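Section 4. Setting Up the Guest Room Kit

This section covers bedding, climate and the nightly log for rooms fitted with the Skosora under-mattress heater. Read the cautions in Section 1 before connecting the power supply.

4.1 Preparing the bed

1. Switch off the Skosora control unit and unplug it at the wall.
2. Remove all bedding down to the mattress.
3. Lay the heating pad on the mattress with the cable exit at the foot end. The printed side faces up.
4. Fasten the four corner straps. The pad must lie flat, with no folds.
5. Fit the bottom sheet, then the top layers.

Note: Patterned top covers hide small creases. Check the surface by hand before closing the room.

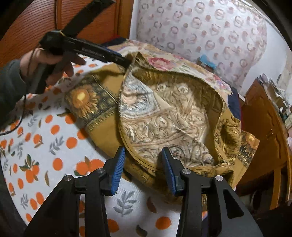
Figure 4-1. Patterned bedding.

4.2 Connecting the control unit

1. Place the control unit on a hard surface, at least 200 mm from the bed. Do not set it on the floor under the valance.
2. Push the pad connector into the socket marked BED until it clicks.
3. Plug in the power supply. The display shows the firmware number, then 3560, the factory pairing code.
4. Enter the pairing code in the Jistik room panel and press Accept.
5. Set the heat level to 1 and leave it for one hour. Raise it only after the pad has been checked for warm spots.

CAUTION: Do not fold, pin or iron the pad. Do not leave heavy throws or coats piled on a heated bed. Trapped heat trips the cutout, and the pad stays off until it is reset by hand.

Note: The combined load on one Jistik outlet must not exceed 700 W. Room heaters go on a separate circuit.

4.3 Top covers and throws

Woven covers may be used at levels 1 and 2. For level 3, use a single cotton cover and remove any throw. Shake out covers weekly and inspect hems for pulled threads. Wash according to the fabric label and dry fully before returning them to the bed.

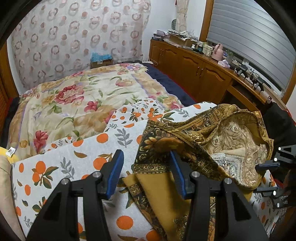 Itsuki Iwasaki: We run level 2 with a throw at the foot end and the cutout kept tripping on one bed. The throw was fine. The left corner strap had slipped and the pad had bunched under the sheet. Worth checking the straps before you start taking covers off.

4.4 Resetting the cutout

1. Unplug the power supply and wait ten minutes.
2. Strip the bed and straighten the pad.
3. Hold RESET for five seconds while plugging the supply back in.
4. Record the reset in the room log, with the heat level in use at the time.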